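Jindell Handheld Gripper Kit: Read Me First

Hello, and thank you for taking an interest in the Jindell kit. This file goes along with the sample recordings we share with people who are thinking about buying or renting a pair, and it tries to answer the things we get asked most often over email.

What you get

Two handheld grippers, a set of spare finger pads, printed marker tags with their card mounts, a charger, and the Fevik recording software on a small drive. Everything packs into one carrying case, and it does all go back in once you've learned the order (there is a drawing inside the lid, please use it!).

What's in the sample set

100 short recordings made in April, most of them two-handed tasks such as opening doors, moving bottles and sorting small parts. Each folder holds the video, the gripper opening over time, and a plain text note from whoever was working. The complete Heinonen set runs to roughly 2,000 recordings and comes with the yearly plan.

Getting started

Plug in both grippers before you open Fevik, or the left one may not show up. Calibrate by closing the fingers all the way and then opening them slowly. Keep the marker tags clean and flat — a bent card is the most common cause of poor tracking, and we send out replacements for free.

Known problems

Recordings made with Killier firmware 8 have a short gap in the audio at the start. We left them in, as the video is fine.

Questions, complaints and nice stories all go to Keegan Petrenko, who reads everything and usually writes back the same afternoon.

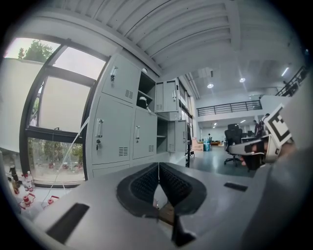
Black finger pads on one gripper, with a second gripper and its marker tag at right.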